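Stikside Arts Listings: Frequently Asked Questions for Presenters and Venues
Last revised 2024-03-20

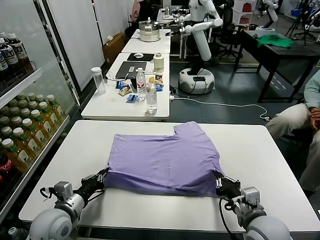
Stikside publishes a weekly listing of arts and entertainment events in Driderton and the towns that share its bus network. Listings are free. They cover music, theater, dance, readings, film, gallery openings, craft fairs, and classes open to the public. An entry is for an event with a date, a place, and a start time. Merchandise on its own is outside the scope, so a lavender-purple T-shirt laid out on a white table is a product, and a T-shirt printing workshop at which people make one is an event. Ongoing exhibitions are handled under a separate heading, described further down.

Submitting an event

Who can submit?
Anyone responsible for the event: the presenter, the venue, the artist, or a person acting for one of them. If the venue and the presenter both submit, the venue's entry is kept and the other is merged into it. Differences in start time or price are sent back to both parties, and the entry is held until they agree.

How do I submit?
Use the form on the Submit page. You need an account with a working email address. Entries sent by social media message or left as comments are not processed. Press releases sent by email are read, but they do not create a listing.

What is the deadline?
Noon, 6 business days before the issue in which you want the event to appear. The deadline applies to the weekly issue. The online calendar is updated daily and has no fixed deadline, though entries submitted on the day of the event may not be reviewed before it starts.

How far ahead can I submit?
Up to a full season. The fall season opens for submission as soon as the September page is live. Entries dated beyond the open season are stored as drafts and have to be confirmed once the season opens. You will get one reminder by email. Drafts not confirmed within two weeks of the reminder are deleted.

Which fields are required?
Title, date, start time, venue name, street address, price or "free," age limit if there is one, and a contact for the public. The contact can be a box office number, a web address, or an email address. Door time is optional. If you enter only one time, it is printed as the start time.

How long can the description be?
The online description is limited to 773 characters, spaces included. The printed version is limited to 282. If you do not write a separate print version, the editor takes the opening sentences of the online text and stops at the last full sentence that fits. It is worth putting the performer and the type of event in the first sentence.

Can I use capital letters for the title of my show?
Titles are set in title case. Band names and works with a fixed unusual spelling are kept as written if the artist uses that spelling consistently. Exclamation points that belong to a title are kept. Others are removed.

Can I submit in a language other than English?
Yes. The title is printed as submitted. The description is printed in English, and you may supply your own translation. State the language of the performance in the field provided, along with whether surtitles or interpretation will be available.

Recurring events and exhibitions

How do I list a weekly event?
Choose "Repeats" on the form and enter the end date. An open-ended series is accepted for one season at a time. Enter skipped dates individually. A series with no end date is closed at the end of the season and must be submitted again.

What counts as a recurring event?
The same event, at the same place, at a regular interval. A concert series with a different performer each night is a set of single events, and each one needs its own entry. Open mics are recurring events even if there is a featured guest. The guest can be added to the description for that date.

How are exhibitions listed?
Under "On View," with opening and closing dates and public hours. An opening reception or an artist talk is a separate entry in the daily listings. The two entries can be linked by entering the exhibition number in the "Related" field. Exhibitions by appointment only are accepted if the gallery gives a phone number or a booking address.

Does a film need a separate entry for every screening?
A single film at a single venue takes one entry with multiple times. A festival takes one entry for the festival and one for each program. First-run commercial screenings are not listed.

Changes and cancellations

How do I change an entry?
Log in, open the entry, and select "Edit." Changes to the description are posted after review. Changes to date, time, venue, or price are posted at once and marked "Updated" for two days. After the print deadline, changes appear online only.

The event is sold out. Should I remove it?
No. Set the status to "Sold out." The entry stays in place so that ticket holders can check the details. If returns may be available at the door, say so in the notes field.

The event is canceled or postponed. What should I do?
Set the status to "Canceled" or "Postponed." Do not delete the entry. A deleted entry disappears without a notice, and people who saved it are not told. When a new date is fixed, edit the original entry instead of creating a second one. Saved copies will carry over.

Someone else has listed my event incorrectly. Can I take it over?
Yes. Select "Claim this entry" and state your role. The listings editor, Valentin Perrin, reviews claims in the order received. You may be asked for a contract page or an email sent from the venue's own domain. Send the minimum needed and black out any fees.

Images

Can I add a picture to my listing?
One picture per entry, online only. The print issue uses pictures chosen by the editors. Uploading one gives permission for use in both places, with credit.

What are the technical requirements?
Landscape shape, JPEG or PNG, sharp at full width. Posters are rejected in most cases because the lettering cannot be read at listing size. Logos are accepted for festivals and for organizations, and are not accepted for single performances.

Who should be credited?
The photographer. If the photographer has agreed to waive credit, enter the name of the organization that supplied the picture. The credit field cannot be left blank. Production photos from an earlier cast are allowed if this is stated in the caption.

Selection and editing

Will every event be listed?
Every eligible event is listed online. Space in print is limited. Events are selected for print by date, by area, and by category, so that no single venue fills a page. Advertising has no bearing on selection and is handled by a different department.

What is not eligible?
Private functions, members-only meetings, services of worship without a performance, sales events, and classes that cannot be joined for a single session or a stated term. Fundraisers are eligible if there is a program of performance or exhibition and the beneficiary is named.

How are the "Picks" chosen?
By the editors, usually on the basis of the submitted text. Picks cannot be requested or paid for. An advance copy, a script, or a recording may be sent, and a link is preferred. Physical materials are not returned.

Can I see the edited text before it is published?
The online version can be viewed in your account once it is approved. The print version is not sent out for approval. Report factual errors through the Corrections form.

Venues

My venue is not in the menu. How do I add it?
Choose "New venue" and fill in the address, capacity, and access details. A new venue is added to the menu after its first entry has been approved. Temporary sites, such as parks and parking lots, can be entered by the nearest street address or intersection.

What access information is needed?
State whether there is a step-free entrance, an accessible restroom, and a hearing loop, and give the number to call for seating requests. If the answer is not known, select "Contact venue." The entry will then show a telephone symbol.

Two rooms in our building have separate programs. Can they be listed separately?
Yes. The Athanasiadis Hall upper and lower rooms are set up in this way. Each room has its own menu item, and both share one address record. Write to the listings desk to have a second room added, as this cannot be done from the form.

Feeds and third-party tools

Can I send events automatically from my own calendar?
Venues with a large number of events can supply a feed in iCalendar or CSV format. The column order is given in the feed guide. The feed is read once each night. Entries from a feed are reviewed in the same way as entries from the form, and the same character limits apply. Longer text is cut.

Does the system work with Ello?
Yes, by export. In Ello, choose the CSV option and set the date format to year, month, day. Ticket types are combined on import into a lowest and a highest price. Check the result for pay-what-you-can events, which may come through as "free."

My feed has stopped updating. Why?
Usually the address of the feed has changed or it now requires a password. The date of the last successful reading is shown in your account under "Feeds." Entries already imported stay in the calendar and can be edited by hand. Edits made by hand are overwritten when the feed is next read, unless the entry has been marked "Locked."

Can I reuse your listings on my own site?
The calendar widget is free for noncommercial sites. Copying descriptions or pictures requires permission from whoever submitted them. Requests for the full data file go to the listings desk, with the purpose and the period wanted.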